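동네 빵 나눔 장터, 토요일 아침에 다시 열린다

겨우내 쉬었던 플라카르(Plakar) 골목 빵 나눔 장터가 3월 토요일 아침에 돌아온다! 문을 여는 시각은 오전 9시, 장소는 작년과 같은 아이두(Aidoo) 회관 1층이다.

올해는 골목 안팎의 빵집과 가정 제빵 모임을 합쳐 30팀이 참가한다. 지난가을 마지막 장터에서 한 시간 만에 동난 카켄(Kaken) 제과의 호밀빵도 다시 나온다. 이번에는 300개를 굽는다니 늦잠을 자도 희망이 있다. 쑥 스콘과 단팥 치아바타처럼 처음 선보이는 메뉴도 벌써부터 기대를 모은다.
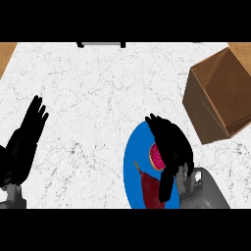
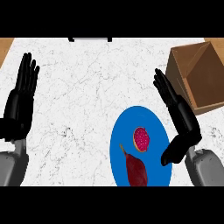 두 장면 모두 흰 대리석 상판이 배경이다.

입장은 무료이고, 빵 교환권은 한 장에 1,000원이다. 교환권 수익은 전액 골목 작은도서관의 그림책 구입에 쓰인다. 지난해 수익으로 들여온 책들은 지금도 대출 순번을 기다려야 할 만큼 인기가 좋다.

아이들을 위한 반죽 체험은 하루 4회 열린다. 밀가루를 만져 보고 직접 빚은 빵을 구워 집에 가져갈 수 있어 해마다 가장 먼저 마감되는 프로그램이다. 신청은 회관 안내대에서 받으며, 앞치마는 현장에서 빌려준다. 오후에는 동네 밴드 스코르넬(Skornel)이 마당에서 공연한다. 갓 구운 빵 냄새에 음악까지, 봄을 맞기에 이보다 신나는 토요일이 또 있을까!

주차 공간이 좁아 버스나 자전거를 타고 오는 편이 좋다. 장바구니를 가져오면 쿠키 한 봉지를 덤으로 준다.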